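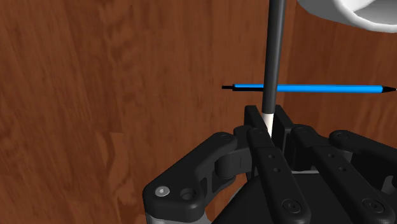

Tramside Wood Terms is a word list for people who write about, sell or repair wooden furniture. It holds 3,944 entries in one tab-separated file, each with a term, a short definition, a part of speech and the source it came from. Color and figure terms make up a large share, and they are the ones we argued over longest. A reddish-brown surface with lighter orange-brown bands and darker chocolate-brown patches can be filed under "streaked", "banded" or "variegated", and sellers use all three. We kept all three and linked them with a see-also field.

By Awuor Mosoti and Oduor Sang
Updated August

Files

- `terms.tsv`: the full list
- `terms_small.tsv`: the 800 most used terms
- `sources.tsv`: one row per source, with a short code
- `CHANGES.txt`

Columns

`id`, `term`, `pos`, `definition`, `see_also`, `source`, `region`

`region` is blank for most rows. Where it is filled in, the term was only found in sources from that region. Multiple values in `see_also` are split with a semicolon and no space.

Where the terms come from

Most were copied by hand from the Owino auction lists and the Hanier repair manuals. The rest came in through the Rultero shop forum, where members sent words they used at work. Definitions were rewritten by us in every case. Awuor did the color, grain and finish terms, Oduor did joints, hardware and damage.

Known problems

- 423 rows have no definition yet. They are marked `TODO` in that column.
- "Grain" and "figure" are used as if they meant the same thing in many of the Owino lists. We kept them apart, so counts by source will look off.
- Species names are trade names. Do not use them to identify timber.
- Spelling is American except where the term is only known in another form (`colour wash`).
- A few finish terms are listed twice with different ids. Old ids will stay so that links keep working.

Loading

Read the file as UTF-8 and turn off quote handling. Some definitions contain inch marks, and a default reader will swallow the rows after them.

License

Free to use and change with credit. If you reprint more than 2,000 entries, include `sources.tsv` with them.

Corrections

Send the id, the field and the new text. Please don't send a whole edited file, we can't merge those.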